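Felt pads keep coming off chair legs, which adhesive?

Dronico
I have a 2000 square foot rental with sealed oak floors and a lot of dining chairs. The stick-on felt pads slide sideways within a month and leave a gummy ring on the floor. I have tried two brands. The chair feet are beech, slightly domed, finished with some kind of lacquer. Is there a glue that holds, or should I be using something else entirely?

Tạ
Contact cement. Worked for me.

Stuvotitz
The failure is in shear. Pressure-sensitive adhesive creeps under a constant side load, and a domed foot puts most of that load on a small spot in the middle of the pad. A stronger glue helps less than a flat foot. Sand the bottom of each leg flat with 80 grit, then 120, and wipe it with denatured alcohol. Leave bare wood. Lacquer under the pad is a weak layer and will peel off with it.

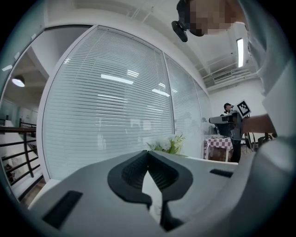

For material, you have felt or rubber. Felt slides and protects the finish. Rubber grips, and some compounds stain polyurethane, so test a piece under a weight in a closet through December or so. If you go with rubber, choose a textured face, along the lines of the ribbed inner surfaces on the two black pads in the photo, and a thick outer rim if you can find one. Smooth rubber picks up a film of dust and lets go. For dining chairs that get pulled out daily I would still use felt, 5 mm, the nail-on or screw-on kind, with a pilot hole so the beech does not split.

To get the old gum off the floor, use mineral spirits on a rag, tested in a corner first. No scraper.

Grurnau
Agree on screw-on. Check that the screw head sits well below the felt, and check again after 200 days or so of use. Felt packs down and the head ends up on the oak. I have one scratch from that and it goes the full width of a board.

Dronico
Sanded four legs last night at 9 pm. They were more domed than I thought. Will order the screw-on ones.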